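Home helpers wanted to teach robots how to tidy up

Households in Brustport are being asked to lend a hand, and a living room, to a project that teaches robots to do everyday jobs.

Zerura, a robotics firm with a workshop near the harbour, has signed up 17 homes so far and wants more before the end of May. People who join are given a hand-held gripper with a camera fixed to it. They use it to do simple jobs such as folding a cloth, moving fruit or clearing a table, and the recordings are later used to train a robot arm fitted with the same kind of fingers.

The firm said 2,461 recordings had been made in the first stage, most of them in kitchens and living rooms. Each one lasts up to a minute. Recordings in which the gripper misses or drops something are kept as well, and marked as such.

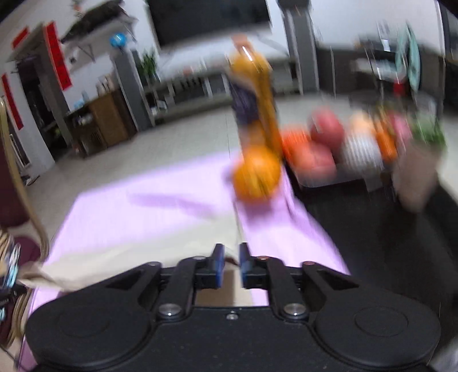
Zerura started out with remote control, with an operator in the workshop steering an arm from a desk. That work goes on two mornings a week, but the firm said it was slow and could only be done where an arm had been bolted down. The hand-held tool fits in a rucksack and takes a few minutes to learn.

Homes are not tidied or rearranged before a visit. The firm said it wanted rooms as people live in them, with different tables, floors and lighting, as a robot trained in one room often fails in the next.

Software made by Biltel works out the path of the gripper from the video. A second partner, Medeiros, is building the arm and has tried it on 306 recordings of cloth handling. Results from that trial have not been published.

Faces and post with names on it are blurred before the recordings leave the workshop, Zerura said. Households can ask for their recordings to be deleted at any time.

Those taking part need to be over 18 and have a table they can spare for an afternoon. An open session for anyone who wants to try the gripper will be held at the workshop on Sunday from 2pm.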